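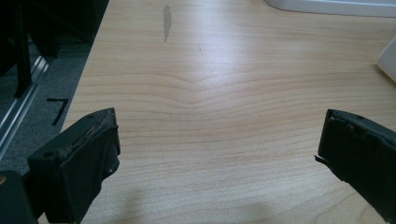
Kandlow Parallel Gripper Kit, reviewed after five months in a shared workshop

Posted January 17, 2024

I bought the Kandlow kit in August for a pick-and-place arm I'm building at the Litdale workshop, where I rent a bench and a shelf. It comes in two versions, one that bolts to an arm and one with a handle so you can work it by hand. I got the pair. The handheld one is what this review is mostly about, because it has had far more hours than the other.

What's in the box

You get the palm block, the drive screw, two fingers, a hand grip with a trigger, a bag of fasteners and a printed sheet of instructions. The motor is extra if you want the arm version. Screws are sorted into labeled bags and I had a few left over of each size. The sheet is a single folded page with exploded drawings. It is readable except for step 20, where the drawing shows the guide rods from the wrong side. I put mine in backwards, found the fingers wouldn't close past halfway, and took the whole thing apart again.

Tools needed are hex keys and a small screwdriver. Kandlow says an evening for assembly. Mine took two, counting the mistake.

Build quality

The palm block is good. It was square when I checked it and it is still square. The drive screw came dry and was noisy until I put light grease on it, which the instructions don't mention. The trigger has a long pull and a weak return spring. I replaced the spring with one from the workshop's parts drawer and would do it again on day one.

Play in the fingers was small out of the box. It has grown a little on the handheld unit. You can feel it if you wiggle a finger sideways, but it hasn't changed how it picks things up. There is an adjustment screw under the palm that takes most of it out, and I go over it every couple of weeks.

The fingers

These are the weak point. The shape is fine: thick and boxy, with plenty of face to hold on to flat-sided parts. The black covering on them is what wears out. On my pair the top edges are ragged now. The left one has a rough strip where the covering has peeled, plus a chip down the side, and the right one has a thin flap hanging off the inner edge. The faces still grip well enough for blocks, bottle caps and printed parts. The tips are another matter. Anything thin that has to be picked up flat off a table, like a washer or a card, now takes several tries.

I use them on a wood veneer tabletop, and a lot of the work is sliding the tips along the surface to get under things. That is hard on any soft covering. If you mostly pick up parts from trays or fixtures you may never see this.

I kept a log for the first stretch of use. I had done 605 picks when I first wrote down that an edge was lifting. I trimmed it with a knife, which bought some time and then made it worse, as the cut edge started to crumble. Don't trim it. A thin bead of flexible glue along the edge held up better on my spare pair.

Replacement fingers cost $37 a set from Kandlow. That's too much for a part that wears. Bennani sells a plain set that fits the same holes for less, and the covering seems tougher, but the holes on mine were slightly tight and needed a pass with a drill bit. I have those on the arm version now with no complaints so far.

Compared with the Pruletti

Another bench at Litdale has the Pruletti gripper, and I borrowed it for an afternoon. It is lighter and the trigger is much nicer. It also opens less, and the fingers are glued on, so when they go you replace the front half of the tool. For occasional use I'd pick the Pruletti for comfort. For a build where the gripper gets bumped into tables while you work out your code, I want fingers that come off with a hex key.

Things I'd change

The return spring should be stiffer. The fingers should ship with a hard cap on the tips, or at least a wrapped edge. The handle could use a second mounting position, as the current one tips your wrist forward when you work low over a bench — fine standing up, tiring if you sit.

Support

I wrote to Kandlow twice. The question about the guide rods got a clear reply the next morning. The one about finger wear got a link to the store page.

Verdict

A solid mechanism with fingers that don't match it. I'm keeping both units and will run the Bennani fingers on the handheld one as well when the next set arrives. If you order the kit, add a spare pair of fingers and a small tube of grease to the cart.

Four out of five for the arm version, three for the handheld.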